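Mostness Rugby Forum > Clubs and Grounds > Matchday help

First time taking two juniors to the Pristlow ground, what should we know?
Posted by Soliman, 2026-09-29

Hello all, hoping some kind soul can help. I've promised to take my two to their first proper league match at Pristlow and I haven't stood on a touchline there for years. Do we need to book, and is there anywhere for smaller ones to see over the grown-ups? They're both mad keen (the younger one sleeps with a ball) and I'd hate for them to spend eighty minutes looking at the backs of coats!

Esix
How lovely, they'll have a grand time! The ground holds 1213 these days and only 178 of those are seats, so book if you want to sit down. If you're happy standing, go to the clubhouse end -- there's a grassy bank behind the posts and little ones can see everything from it, conversions included. I took my nephews in February and we were there a good hour early, which was a bit much in that wind, but we did get the best spot. Take a flask, and something to sit on at half-time.

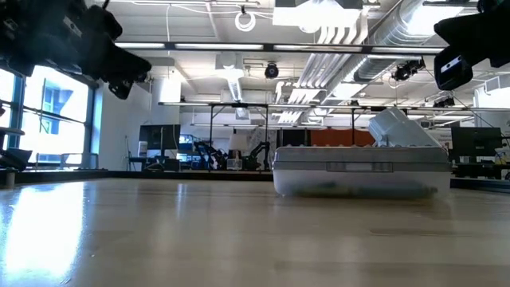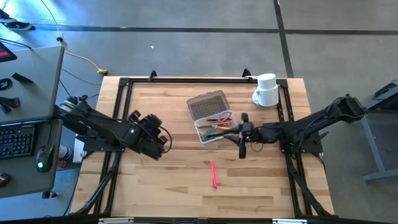
Clear-ish plastic box on a wooden table

Mostness_Prop
Bank's fine but it gets muddy. Wellies.

touchline_tea
Just to add to the very helpful answer from Esix, the 41 bus stops right by the gates and saves you the car park, which is a squeeze after the final whistle. Do let them hang about afterwards too, as the players usually come over for a chat and will sign a programme if you've remembered a pen. Have a wonderful day, and let us know how they get on!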